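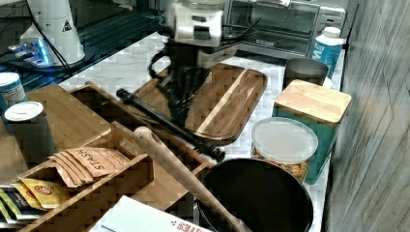 4. Setting up a two-leg tie in Bendham League Manager

Use this section when two teams play each other home and away and the total score decides who goes through. For a single match, go back to section 2.

4.1 Create the tie

1. Open the Fixtures tab and press New Tie.
2. Choose the home team of the first leg. The program fills in the second leg by itself, with the teams reversed.
3. Enter the kick-off time for both legs. If the second date is not known yet, leave the field blank – the tie is saved as Open.
4. Under Level Score, select Extra Time or Penalties Only.
5. Press Save.

Note: The away goals rule is switched off in all new competitions. To switch it on, go to Competition Rules before you create the first tie. It cannot be changed after a result is entered.

4.2 Enter the result

1. Select the leg and press Full Time.
2. Type the goals of each team. Goals from a penalty shoot-out go in the separate box and are not added to the total.
3. Add the scorers and the cards.
4. Press Confirm. The referee receives a message and has 10 days to make an objection.

Caution: Do not delete the first leg when a match is abandoned. Set it to Abandoned and press Replay. Deleting removes also the yellow cards, and a suspended player can then appear as free to play.

If the total looks wrong, check that both legs have the same tie number.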